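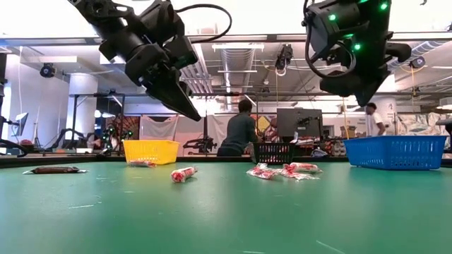
Le robot qui range les bonbons : comment ça marche ?

Par Iolanda Teixeira, atelier partagé de Troltitz

Tu ranges ta chambre sans réfléchir. Une main, un jouet, hop, dans la boîte. Pour un robot, c'est toute une aventure ! À l'atelier on en construit un petit, Flendia, et son travail c'est le tri des bonbons. Alors, vite, on t'explique.

D'abord, la pince

C'est la main du robot. Les tiennes ont cinq doigts, qui se plient, qui sentent si c'est mou ou dur. Une pince toute simple a 2 doigts. Ouvert, fermé. C'est tout ! Et pourtant avec ça on attrape déjà plein de choses. Essaye chez toi : le pouce et l'index seulement, pour manger tes petits pois. Ça marche, mais faut être patient.

Ce qui la fait bouger : un moteur. Le moteur tourne, et des petites pièces transforment le tour en mouvement de doigts. Et il faut un câble, pour le courant et pour les ordres. Attention au câble, il doit être assez long pour suivre le bras partout. Le premier de Flendia était trop court. Crac. Arraché en plein mouvement.

Pourquoi les bonbons, c'est dur

Un bonbon emballé, ça brille. La lumière rebondit sur le papier et la caméra voit une tache blanche. Et puis ça roule. Et le papier tortillé au bout, c'est un piège : si la pince attrape juste le bout, le bonbon tourne et il tombe.

Le pire, c'est quand ils sont en tas. Toi tu vois tout de suite où finit l'un et où commence l'autre. Le robot, lui, voit du rouge et du blanc, du rouge et du blanc... Un gros bonbon ? Trois petits ? Il doit apprendre.

Comment il apprend

Avec des exemples. Beaucoup ! Zdenka Dimitriou, qui s'occupe du programme de Flendia, lui a montré plus de 2000 photos. Sur chacune, elle a dessiné le contour des bonbons à la main. Elle en rêvait la nuit.

Ensuite on essaye pour de vrai. Le robot regarde, choisit un bonbon, descend, ferme, remonte, va au panier, ouvre. Au mois d'août on a fait 700 essais. Des ratés, il y en a eu plein, surtout au début. Une fois il a posé le bonbon juste à coté du panier, très doucement, très fier.

Et les paniers ?

Un panier de couleur vive, sur une table d'une autre couleur, c'est plus facile à repérer. Jaune sur vert : très bien. Un panier noir dans l'ombre, beaucoup moins.

À toi de jouer

Prends 3 boîtes, des bonbons et une pince à cornichons. Bande les yeux d'un copain : c'est lui le robot. Toi tu es le programe, tu donnes les ordres. « Avance. Stop. Descends. Ferme. » Interdit de dire « prends le bonbon », un robot ne sait pas ce que ça veut dire tant qu'on ne lui a pas expliqué chaque étape.

Ensuite on échange les rôles. Et on mange les bonbons, après le goûter, si les parents sont d'accord.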